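# The Dumpling Counter at the Back of Prastville's Old Hardware Store

Go in past the key-cutting machine, which still works, and keep walking until you smell black vinegar. You'll pass a wall of paint chips that went out of date years ago and a bin of loose hinges, and then the floor changes from concrete to tile and there it is: a counter, a steamer the size of a truck tire, and a line of people who all seem to have come in on their lunch break.

This is Nokeck, and I have been thinking about its pork and cabbage dumplings since January.

I should explain the hardware store. Lennox Supply sold nails and garden hose on Prastville's main street for most of the last century, and when it closed the building was split up. The front became a bike repair shop (hence the key machine, which came with the lease and turned out to be popular). The upstairs became apartments. The back third, where the lumber used to be stacked, sat vacant until the family behind Nokeck signed for it and started pulling up plywood.

What they put in is small. There are 18 seats if you count the three stools facing the alley window, and those stools are the ones you want. From there you can watch the folding table, where two cooks sit across from each other all morning with a bowl of filling between them. They talk the whole time and hardly look down. On a busy day they get through 1000 dumplings before the doors open, and by two o'clock most of those are gone.

The menu fits on one side of a card. Dumplings come boiled, steamed or fried, and the filling changes less than you might expect: pork and cabbage, lamb and carrot, egg and chive, and a mushroom one that I ordered out of duty the first time and out of pure greed every time after that. The mushrooms are chopped fine and cooked down until they're nearly black, then mixed with glass noodles and a lot of white pepper. It's a big, deep, woodsy flavor, and the wrapper around it is thin enough that you can see the dark filling through the dough.

Get the fried ones if you're eating in. They arrive upside down, joined together by a lacy brown crust that you have to crack with your chopsticks, and they do not travel well. I tried once. By the time I was home the crust had gone soft in the box and I ate them standing over the sink, still happy, but it was a waste of a good crust.

I went back for a fourth visit with a list of things I hadn't tried, and most of it was vegetables. The smashed cucumber is cold and garlicky and gone in a minute. The green beans are blistered in the wok with dried chili and bits of preserved mustard greens, and they were the sleeper hit of the table. There's a potato dish too, cut into matchsticks and barely cooked, so it's still crisp, dressed with vinegar and a spoonful of hot oil – nothing like any potato I grew up with.

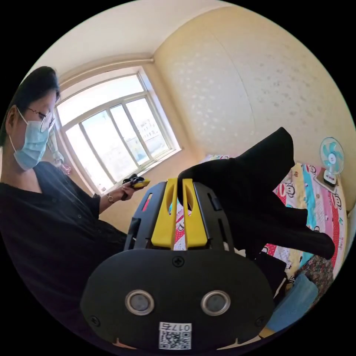
*A moment by the bedroom window.*

Now, the chili oil. It deserves its own paragraph and probably its own article. Nokeck makes it in the afternoons, when the steamer is off and there's finally a free burner, and the recipe has 14 ingredients. I was told five of them: two kinds of chili, star anise, orange peel and a bay leaf. The rest I can only guess at. It's brick red and slightly sweet, with a good layer of sludge at the bottom that you should absolutely dig for. Every table has a jar. People put it on everything, including, at the table next to mine, a plain bowl of rice that somebody's kid had ordered and then abandoned.

You can buy the oil to take home now, and it's sold under the name Pirudska, after the street where the family had their first stall. The jars sit in a crate by the register. I bought one in spring, finished it in under two weeks, and have since used Pirudska on scrambled eggs, cold noodles, grilled corn and (don't make that face) vanilla ice cream. The ice cream was the cooks' suggestion. Use a very small amount and take mostly the oil off the top, with a few of the crispy bits.

Service is quick and friendly and a little chaotic. You order at the counter, you get a wooden spoon with a number painted on it, and you find a seat if you can. At peak lunch you may end up sharing, which I've come to enjoy. Twice now I've been steered toward a better order by whoever was sitting across from me. One man slid his plate of lamb dumplings over so I could try one before I'd even sat down properly. He was right about them, by the way. The lamb is juicy and heavy on the cumin, and it wants more vinegar than you'd think.

Drinks are simple: hot tea in a metal pot, cans of soda from the cooler, and a cold plum drink that's smoky and sour and very good with anything fried. There's no alcohol and no dessert, apart from the sesame balls that show up some afternoons on a tray near the register. If you see the tray, buy two.

There's change coming. The family has taken over the old loading dock behind the building, and they're fixing it up for outdoor tables and a charcoal grill. The plan is skewers in the evenings, which would be a first for a place that has always closed by four. I got to taste a test batch of the chicken ones, cooked on a borrowed grill in the alley, brushed with something sticky and rolled in crushed peanuts. I'd have eaten the whole tray if there hadn't been other people waiting.

Until then it's lunch only, and it's worth rearranging your day for. Come a little before noon or a little after one-thirty. Bring cash if you have it, as the card reader is moody. Park behind the library, where the spaces are free for two hours, and cut through the alley. The back door is painted green and it's usually propped open with a can of Lennox floor varnish.

**Nokeck**, rear of the former Lennox Supply building, Prastville. Open for lunch until 4 p.m. Dumplings by the plate, boiled, steamed or fried; frozen dumplings and jars of Pirudska chili oil at the register.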